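Lindqvist Handheld Gripper Set — planning and pricing

Sold in pairs. Left and right hand, same jaw on both. Singles on request but most buyers want 2, folding and rolling work needs both hands.

What's in the box
Two hand-held grippers, blue grip pads fitted
Spare pads, one set
Charger and cables
Hard case
Printed quick start (setup only, full manual is a download)

Price
$2000 per pair, list. Spare pad set $27. Shipping from Lelbridge not included, ask for a quote if you're outside the lower 48.

Budgeting notes
Pads wear first. Cloth is easy on them, cardboard is not. Put one extra pad set per pair in the order and you won't be waiting on us mid project. Storage fills up faster than people plan for — price the drives at the same time as the grippers, not after. Operator hours will be your biggest line anyway. Brisa Tovar's team in Floltstead logged 741 takes on their first pair before changing pads, all soft goods, small rolled and bundled items mostly.

Lead time
Orders in by Feb 20, 2018 ship in March. After that we quote per order. Larger orders go out in batches, tell us which site gets the first one.
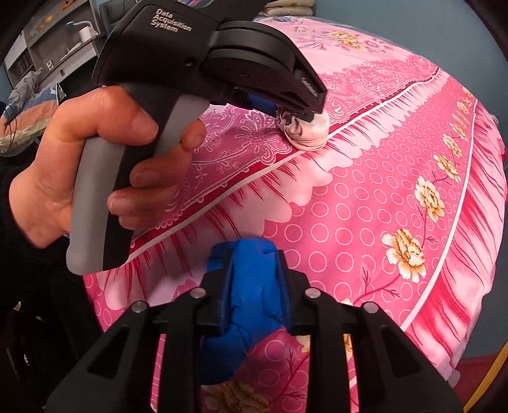

Room setup: bed height or table height both fine, leave space to walk around at least one long side. Long sleeves OK if they're snug at the wrist. Patterned covers are fine too, and worth having a few differnt ones if you can get them.

Not included: laptop, mounts, any arm-side hardware. If your going to run the same jaws on an arm later, say so on the order form and Kerttu Kokkonen will send the flange drawing.

Quotes and purchase orders: Elias Khalaf, Virville office. Returns within 27 days, unused pads only.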